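Most of December went on bin picking, and most of bin picking went on sitting at a desk with a joystick in my hand, driving the arm by remote control so the software had something to learn from.

The job sounds small. There are bars in a metal bin. The arm reaches in, takes hold of one, lifts it clear and puts it in the second bin behind. Then you do it again with the bars lying differently. We log every run, good or bad, and the tally stood at 3,296 when I shut the computer down this afternoon, December 31, 2020.

I started in July with hand guiding, where you hold the arm and walk it through the motion yourself. It's fine for teaching a path. It's less fine for a grasp, as you end up leaning over the bin and blocking the view of the bar you're trying to reach. My shoulders didn't like it either. Nadine Haddad talked me into the joystick, and after 300 bad attempts I stopped wanting to throw it.

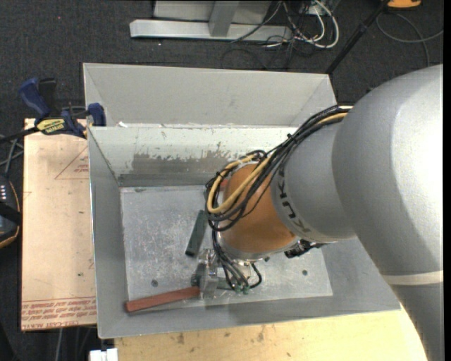
*Gripper down at the end of the red bar, with the green one still in the bin.*

Bars lying flat on the floor of the bin are the hard ones. You have to come down beside them without scraping, and from the desk it's difficult to judge the last bit of height. The floor panel has plenty of scratches on it. I've learned to stop short, check the view, then go down slowly. The learned policy has picked up that pause from me. It hesitates over the bin the same way I do, even when there's no need.

The cables were my other worry. A thick bundle runs down the wrist and loops out at the side, and if you turn the wrist too far it's the loop you have to think about, well before the gripper. I now favour approaches that keep the wrist fairly neutral, even if the grasp is a bit uglier. Nadine thinks I'm too cautious and her runs are quicker than mine. We've kept both sets in the training data, labelled by operator.

We call the dataset Nemness, after a typo in a folder name. I threw out 752 runs this week where the recording had dropped out partway – dull work, but it had to be done before the next round of training. That starts after the break, along with a new set of shorter bars.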